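Workshop notebook - Rellivthorpe textile room
13 March 2025
Written up by Rafail, for Markos and whoever is on the knitwear bench next

Folding again today, and I want to get it down while it is fresh, as last time I left the notes until the following week and could hardly read my own writing. Markos had the woven shirts and the towels and got on with them nicely in the next room. I took the knits, which I like better anyway, even though they fight back.

We are still working from the Orgate fold sheet, the one-page version with the sleeves-in-first method. It is a perfectly good sheet for a shirt. For a jumper it assumes the thing will lie square when you put it down, and a jumper has its own ideas. The body settles one way, the ribbing pulls in another, and by the time you have coaxed the hem flat the shoulders have wandered off. I have pencilled a few changes on our copy and will type them up when Markos has had a look.

First change. Lay the garment out and leave it alone for a moment before touching it again. I know this sounds like me making excuses for a tea break, but knit does relax a little, and the creases you were about to chase often go down by themselves. The long ones that run right across from an old fold are another matter. For those I smooth with the flat of the hand from the middle outwards, never dragging along the rib.

Second change. Sort out the ribbed parts before anything else. Cuffs and hems want to bunch and roll, and if you fold over a bunch you get a lump in the finished parcel that no amount of patting will shift. Pick the rib up, let it hang, lay it down again. With the heavier ones I do this twice.

Third change, and the one I feel most strongly about - anything with stones or beads on it gets folded with the decoration on the outside of the last fold and tissue over the top. The Orgate sheet says decoration inwards for protection, and I can see the thinking, but the stones then sit against the knit and catch on it. I had a snag on a cream cardigan in November from exactly that and I still feel bad about it. Tissue is cheap. We have most of a pack of 100 sheets left in the drawer under the Akbari iron, and there is a second, smaller pack of 50 behind it that is a bit crumpled at the corners but fine for this.

On surfaces. The bench is too slippery for the finer knits, so I have gone over to working on the bed with a blanket down. Markos was doubtful (he thinks a soft surface makes for soft folds, and he does have a point with shirts) but for jumpers the bit of grip is a real help. A plain pale blanket is best as you can see the outline of almost anything against it. My back would like the bed to be higher. If anyone knows of a set of those risers, please say.

The Wirlow boxes arrived and they are shallower than the old ones. Two thick knits fill one, so the thick ones need the three-part fold and the thin ones can stay with the halves. I tried a thick one in halves just to see, and the lid sat up like a badly made pie. Labels go on the short end, please, same as before. The label on the last box I closed is 492, so carry on from there.

To do: type up the fold changes, ask about tissue in a larger size, find the good clothes brush, which was on the windowsill and now is not. Markos to say whether he wants to swap benches next time. I would be quite happy to stay with the knits, blue ones especially. 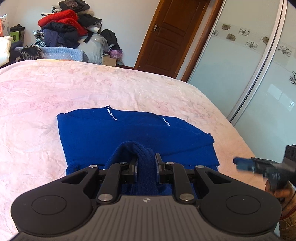 Blue knit with the rhinestones, on the pink blanket. Ribbing still bunched up, long crease still to smooth.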